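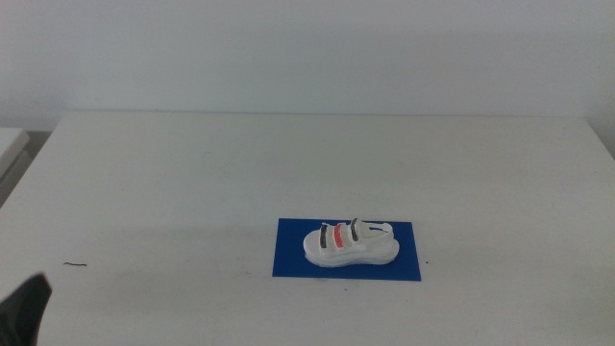 By Teodor Åberg, Contributing Editor, Standards and Practice
2018-02-19

Soft goods are where most pick-and-place procedures come apart. A carton has six faces and a known weight. A sandal has straps that flex, an open loop at the heel and a sole that can be held firmly only in certain places. When Kotian began writing its handling rules for footwear last July, the first draft ran to 23 clauses, and only one of them mentioned the shoe.

The rest dealt with the table. Kotian's position is that a trial cannot be compared with another trial unless the starting state is written down and can be restored by someone who was not present. The item goes on a flat mat of a contrasting color, clear of the edges, with margin on all sides. Blue under a white sole meets the rule. A white sandal laid straight on a white tabletop does not, even if the vision system finds it, as the person reviewing the record may not.

Orientation is fixed per batch. Toe left, heel right is as good as any other choice, provided the sheet says so and the operator does not turn the shoe between attempts to get an easier approach. Zunville, a contract test shop that adopted the draft early, audited 500 of its own records and rejected 179. The most common fault was an orientation field left blank.

Clause 9 covers the gripper's rest position. The fingers must be parked outside the mat before the item is placed, and the operator's hands must be off the table before motion is enabled. It is the shortest clause in the document and the one that drew the most comment. Grustness, which builds end effectors, wanted a minimum distance. Kotian declined and left the figure to the site's risk assessment — reach, speed and payload differ too much between cells for one number to hold.

Cleaning is less settled. Scuffs on a work surface are permitted under the current text. Loose debris is to be removed before each batch, but the draft does not say how small a thread or speck must be before it can be ignored. Midel, which supplies vision software, has asked for a size threshold tied to camera resolution. Zunville would prefer a wipe-down at fixed intervals, logged with initials.

Contact points are listed by preference: sole first, then heel strap, then front straps. A lift by the straps is recorded as a separate category and may not be pooled with sole grasps when a success rate is reported. Sites that have pooled them in the past are asked to reissue their figures.

Comments on the second draft go to Kotian in writing, with the clause number at the top of each page.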